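Shared admin accounts should go

Every September we go through the list of people who can get into our systems, and every September the same line is on it: one account called admin, last used on Monday, by someone. Last year the list had 262 accounts on it. After the clean-up it had 161, and admin was still one of them.

I think it should be removed, and I have thought so since Birkett, where three of us shared a password and one bad change to the mail rules took two days to trace. Wenjie Hao had to ask each of us in turn what we had done. The log only said admin. 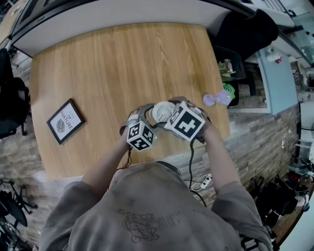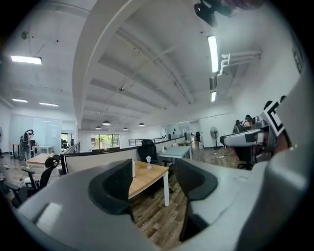 Does a small team need separate admin logins?
Small teams need them as much as large ones do. Two people sharing one login is enough to make the log useless.

The usual objection is the emergency. Iestyn Howells puts it well — if the directory is down, named accounts that depend on it are down too. I accept that. Keep one local account, put its password in a sealed envelope or a vault, and change it after every use. At Tenberg they also send an alert to the whole team when it is opened.

What I don't accept is the argument from habit. Setting up a named account takes a few minutes. Scripts that still use the old one are a bigger job, and they should be moved first, each to a service account of its own. Then turn the shared one off.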